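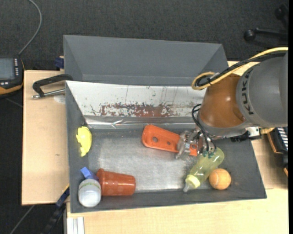

Despina Matei wrote back to our first draft of this notice with one line: "You are asking for a mechanic and calling it a research job, so say mechanic." She has a point, and the draft has been rewritten.

Cell Technician, Bin Picking (part time, fixed term)
Trellus, Vandside site

We need someone to keep one robot cell in working order. One arm, one gripper, two bins, and the cables and hoses that go with them. The arm is a KUKA and gives us little trouble. Most of the trouble comes from everything we have attached to it.

The cell picks up household objects and toys: balls, cups, a baby bottle, bright plastic things of awkward shape. We have read the same articles you have about robots that will soon clear the kitchen table. Our own log for the last run lists 3,729 pick attempts, and more than 100 of the stops in it were put down to hoses, fittings, or a bin that had moved. The software people would like to believe those stops are rare. We would like someone who doesn't take their word for it.

What the work is

You will check the air hoses and fittings at the gripper before each run and replace them when they leak or rub. You will look after the cable routing along the arm, including the loop at the top, which has to leave enough slack for the wrist to turn and no more than that. Ties get cut and redone often. If you think our routing is wrong, redraw it and show us.

You will clamp the bins, measure where they are, and measure again after anyone has leaned on them. The bins are worn and we don't plan to buy prettier ones. What matters is that the walls are where the program thinks they are. When the gripper touches a wall, you write down where and how hard, then find out why before anyone presses start.

You will also be the person who says no. If a run is scheduled for the afternoon and the gripper fingers don't close square, the run waits. The last technician was overruled on this in March and we lost 6 days to a bent finger. The rule now is in writing.

What we ask for

Two years or so of hands-on work with industrial arms, pneumatics, or packaging machines. You should be able to jog an arm by hand control without hurrying, read a pneumatic diagram, and keep a log another person can follow. A degree is fine. So is no degree. We don't need machine learning experience, and a page of it on your resume won't move you up the list.

Please don't send a video of a robot doing something once. Tell us about a fault that kept coming back, what you tried first, and how long you were wrong about it.

Hours and pay

Three days a week for 7 months, with a possible extension that we can't promise. Pay follows the Ardeleanu technical scale and will be given to you in full before the interview. Evening work is uncommon and paid extra. Boots and glasses are supplied.

How to apply

Send a resume and one page about that fault to the hiring desk at Fakadley, which handles our paperwork. Applications close Wed 9 September. Anyone we shortlist will spend half a day at the cell, paid, with the covers off and a real problem to look at. Bring questions — the ruder ones are usually the useful ones.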